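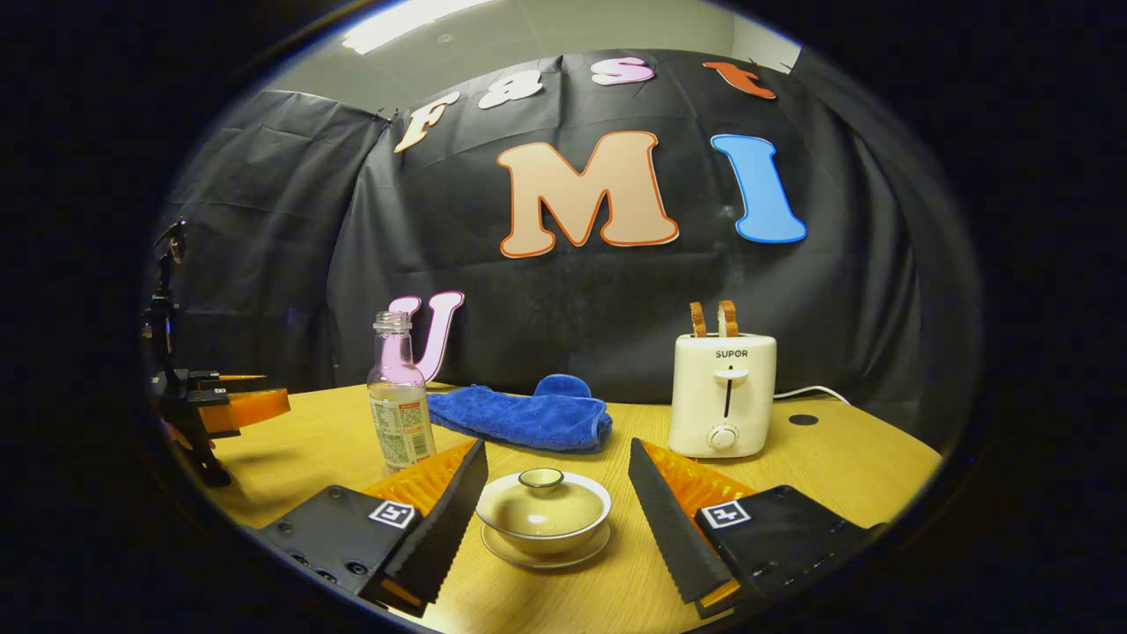 図 6 把持前の開指姿勢。両指の間に蓋付き茶碗と受け皿、その後方にタオル、ガラス瓶、トースタ。

4.2 物品配置および把持開始条件

本節では、手持ちグリッパによる卓上作業の記録に適用した規則のうち、物品の配置と把持の開始・終了に関わるものを述べる。規則の本文は Drevport 手順書第 6 版に従い、対象物の区分には Brannigan 区分を用いた。Drevport 手順書は固定アームによる作業を前提に書かれているため、手持ち機器にそのまま適用できない条項については読み替えを行った。読み替えの対象は 11 条項であり、一覧は付録 B に示す。

把持開始条件は次のように定める。両指は全開とし、指先が対象物に触れていない姿勢で記録を開始する。このとき、左右の指の筐体に貼付した正方形マーカが、いずれも視野内で遮蔽されていないことを確認する。図 6 はこの条件に対応する姿勢であり、対象物は両指の間に位置し、左右のマーカはともに視認できる。マーカの一方が対象物や周辺物に隠れる場合は、対象物を動かさず、操作者側の接近方向を変える。対象物を動かして視認性を確保すると、初期配置表に記載した位置と記録との対応が失われる。

蓋、本体、受け皿のように分離可能な部品からなる対象物は、Brannigan 区分では複合物に該当する。複合物については、どの部品を把持対象とするかを試行前に記録票へ記入する。蓋のつまみを対象とする試行と本体を対象とする試行を同一の課題名で登録してはならない。初期の記録では課題名が「茶碗を持つ」のみとなっている例があり、後工程の注釈者が対象部品を映像から判断せざるを得なかった。この形式の記録は再登録の対象とし、再登録が済むまで評価用データから除外した。

布類は配置の再現が困難である。手順書は布類について折り目の位置を図示するよう求めているが、しわの寄ったタオルに対してこの要求を満たすことは実際的でない。そこで本研究では、布の占有領域の外周のみを初期配置表に記し、内部の形状は自由とした。ただし、布が対象物の背後に接する場合は、指の閉動作で布を巻き込まないだけの間隔をとる。間隔の値は規定せず、全開した指を対象物の位置まで進めた状態で、指先と布の非接触を目視で確かめることとした。

電気製品を卓上に置く場合は、背景物として用いるときにも電源コードの経路を初期配置表に記載する。コードは操作者の手元と把持対象との間を横切らせない。また、加熱機能をもつ製品については、課題に加熱が含まれるか否かを明記し、含まれない場合には通電しないことを条件とする。食品を入れた状態で配置するときも同じ扱いとする。

4.3 開口容器および液体の取扱い

液体の入った開口容器は、卓上作業の中で最も条項の解釈が分かれた対象である。手順書は「内容物の流出が予見される容器」に閉栓を求めるが、閉栓すると容器の上部形状が変わり、注ぐ動作を含む課題は成立しない。本研究では開栓状態での把持を認め、代わりに三つの制限を設けた。第一に、液面は容器の肩より下とする。第二に、把持位置は容器の重心高さを含む範囲とし、首のみの把持は空容器に限る。第三に、液体を入れた容器を通電中の機器の上方へ移動させない。

指の内側パッドと容器との接触は、両側で成立していなければならない。片側のみの接触は把持とみなさず、接触試行として別に登録する。接触の判定は映像によるものとし、ガラス容器では透過した背景を接触面と誤認しやすいため、黒色パッドの輪郭が容器の外形に達しているかどうかを基準とした。ラベルの付いた容器では、ラベルの端も位置の手掛かりとして利用できる。

これらの制限を適用した結果、審査対象とした 253 件の記録のうち 21 件が差戻しとなった。差戻しの理由は Dever 様式の記録票に自由記述で残しており、主なものは把持対象部品の未記入と、液体の有無の未記入であった。規則に反した操作そのものよりも、記入の欠落に起因する差戻しが多い。液体の有無は、把持後の映像で容器の下部が白く濁って見える場合でも、記録票に記載がなければ未記入として扱う。映像からの推定で欄を補うことは認めていない。内容物の種類は映像では確定できず、補完を許すと審査者ごとに異なる値が入るためである。 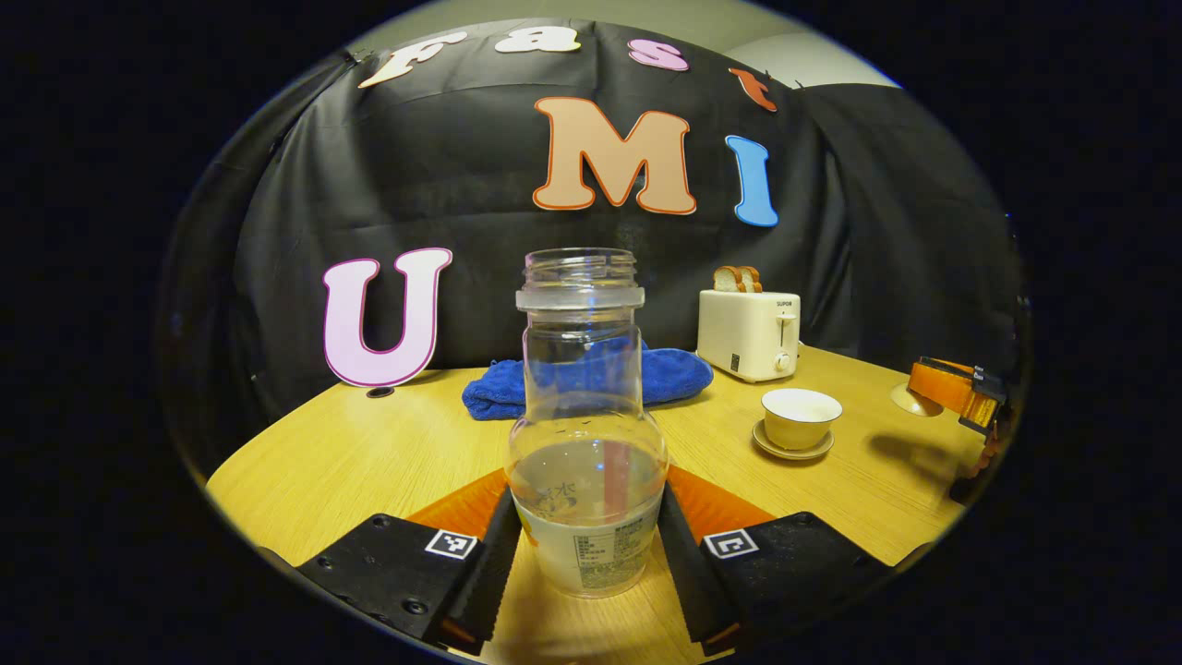 Attila Medve は草稿に対し、液面の制限を容器の肩で定めるのは首の細い瓶を暗黙の前提としており、肩をもたない円筒容器では条項が空文になる、と指摘した。さらに、容器の高さに対する比で定めるほうが審査者間の一致を得やすく、不透明な容器については注入量の記入を必須にすべきだとした。

この指摘のうち、円筒容器に関する部分は妥当と判断し、肩をもたない容器では液面を高さの半分以下とする補則を加えた。一方、すべての容器を高さの比で統一する案は採用していない。首の長さが異なる瓶では、同じ比でも液面から開口部までの形状が変わり、傾けたときの流出のしやすさを比だけで揃えることはできない。不透明な容器の注入量については、記録票に欄を追加し、値の単位をミリリットルに固定した。

補則の追加後、Toden 試験室で同じ記録票を用いて再審査を行った。再審査では元の審査者を割り当てず、判定が食い違った記録は初回と再審査の双方の所見を併記した。併記した記録については多数決をとらず、該当する条項の文言を修正したうえで判定をやり直している。修正前の文言は版の履歴に残し、記録票には判定時に参照した版番号を記入する。

なお、作業範囲に固定アームなど別の可動機器が設置されている場合の扱いは、本節の規則に含まれない。可動機器の停止確認と接近制限は 4.4 節で述べる。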